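Filed under: Home & Neighborhood | Swap Notes
Print this page | E-mail to a friend
14 comments

The linen swap is back, and it's bigger!

If you missed the spring swap at the Larka building in Virnville, you missed the best crowd we've had yet. We had 89 households through the door, and by noon the sheet table was down to two crib bumpers and a lonely bed skirt. I went home with a set of flannel sheets so soft that I've been going to bed early just to get into them.

So we're doing it again in October, and this time we have the big room! That means 40 tables instead of the 9 we squeezed into the hallway last time (sorry again to everyone who got a stroller in the ankles). Doors open at 10 a.m. and we wrap up at 2 p.m. The Jultik bus stops right across the street, and there's parking behind the old Wuyts bakery, although that lot fills fast.

It works the same way as before. Bring clean bedding, towels, curtains, blankets or tablecloths, pick up a ticket for each piece, and trade your tickets for whatever you like. Mattress pads count as one piece. A sheet set counts as one piece too, even if it has four pillowcases, so please tie sets together with string or tuck them inside a pillowcase. We had a heartbreaking number of single fitted sheets wandering around last time, and a queen and a full look exactly alike when they're folded.

Please write the size on a scrap of masking tape. King, queen, full, twin, twin XL (the college kids will love you). For curtains, measure the length, top to hem.

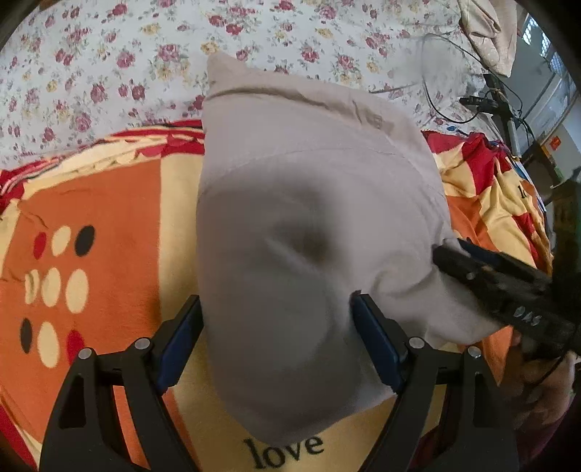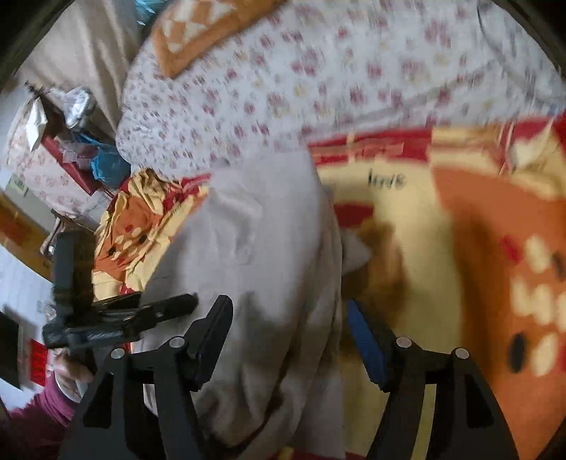 Mixing patterns is the part I get most excited about, and I want to see more of it this fall. People come in hunting for a perfect match and walk right past the good stuff. Try a white sheet with little flowers near something in bright yellow, orange and red, and let a plain gray or two calm it all down. I did my own guest bed that way, with stripes from the swap and an old checked blanket of my mother's, and I smile every time I walk by the door. There'll be a spare bed frame in the big room so you can lay things out together before you hand over your tickets.

Leftovers get bagged for the animal shelter, which takes towels and blankets but can't use pillows or anything with stuffing. If your pillows don't find a home by 2 p.m., please take them back with you.

We've printed 400 flyers, and they're at the library desk if you'd like a stack for your street. See you in October!

Share this: 37 shares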